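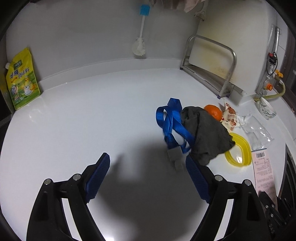

Jomar Calimlim

Questions I Get About Renting Out the Downstairs Apartment
Last updated 7/27/22

I've been renting out the downstairs unit of our house in Diltomgate for a while now, and the same questions keep landing in my inbox from friends, cousins and people who found this page some other way. So I finally typed up my answers. I'm one guy with one apartment, so take it for what it is!

Do you do short stays or long ones?

Long ones. My first tenant stayed for 4 years and I got spoiled. My wife and I talked about nightly guests (the money looked great on paper) but then I thought about all the sheets. Leases here run 12 months, and after that we go month to month if everybody's happy.

How did you decide on the rent?

I looked at listings on my side of town, wrote them all down and picked a number a little under the middle. I'd rather have someone stay put than squeeze out a few extra bucks and have the place sit empty in January — which happened to me once, and it was a long, cold, expensive month.

Do you allow pets?

Yes, up to two. We've had cats down there, and one very large dog named Manalo who I still miss. I do ask to meet the animal first. Mostly I just like meeting dogs.

White kitchen counters in a rental? Really?

I get this one a lot! I like how they make a small kitchen feel bigger, and crumbs show up right away so they get wiped right away. Tea is the thing to watch. If you get a ring, try baking soda and a damp cloth before you buy anything fancy, and rub gently.

What do you use to keep track of rent and repairs?

For a while I used an app called Drokico, and it was fine, but I kept forgetting my password. Now it's a spreadsheet with one tab for rent and one for repairs, plus a fat envelope of receipts. My sister does her taxes the same way and hasn't yelled at me about it yet.

Who do you call when something breaks?

Me, usually. I can handle a running toilet, a sticky door or a dripping faucet. Anything with gas or wiring goes to Zurkance, a little outfit over on the east side. They pick up the phone, and that's worth a lot at dinner time with no hot water.

How much notice do you give before you go in?

More than 3 days if it can wait. I text, I wait for a yes, and I still knock. A leak is different, obviously, and I put that in the lease so it doesn't come as a surprise.

Can I see your lease?

I don't hand it out, sorry. It was written for our state and our house, and yours may need different stuff in it. Pay a local lawyer for an hour and bring your list of worries. Mine caught a late fee rule I had completely wrong.

Is the apartment open right now?

Nope, it's taken through next summer. You can send me a note and I'll put you on the list, but I'm slow with email when the tomatoes are coming in.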